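Les questions qu'on me pose tout le temps sur le kit Gorel

J'utilise le kit deux mains de Davex depuis le mois d'août, à l'atelier de Sukville, et je réponds ici à ce qui revient le plus souvent dans ma boîte mail.

C'est quoi, l'exercice du gobelet ?
Le premier du manuel, et mon préféré ! On pose un gobelet en plastique sur la table et les deux mains doivent apprendre à le prendre. 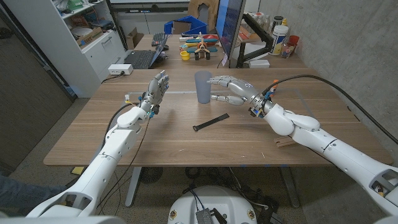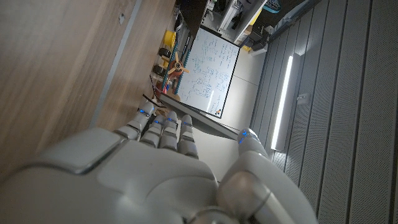
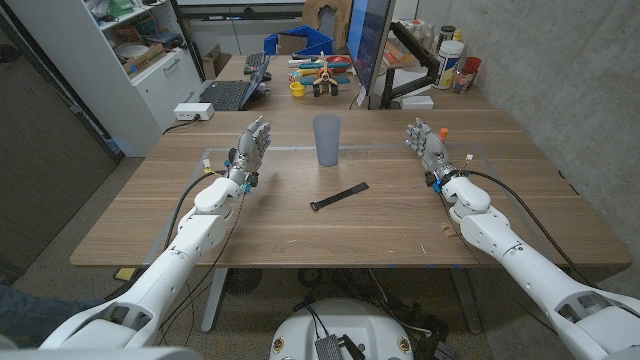
Il faut combien d'essais pour que ça marche ?
Chez moi, 413 avant d'avoir un geste que j'ose montrer à quelqu'un. Le manuel en conseille 700 – je n'ai pas eu la patience.

On peut acheter une seule main ?
Oui, à 2703 euros, câbles compris. Je vous préviens, vous voudrez vite la deuxième.

Et le logiciel ?
Il s'appelle Catacutan, il est fourni avec le kit et il tourne sur un portable assez ordinaire. L'interface est moche (pardon, Davex), mais je m'y retrouve.

Ça casse souvent ?
J'ai changé un doigt en tout, par ma faute. Pensez surtout à bien dégager les câbles des poignets avant de lancer un mouvement large.

Vous louez le kit ?
Oui, à la semaine, avec une caution de 2000 euros. Écrivez-moi avant de passer, le créneau du matin part vite.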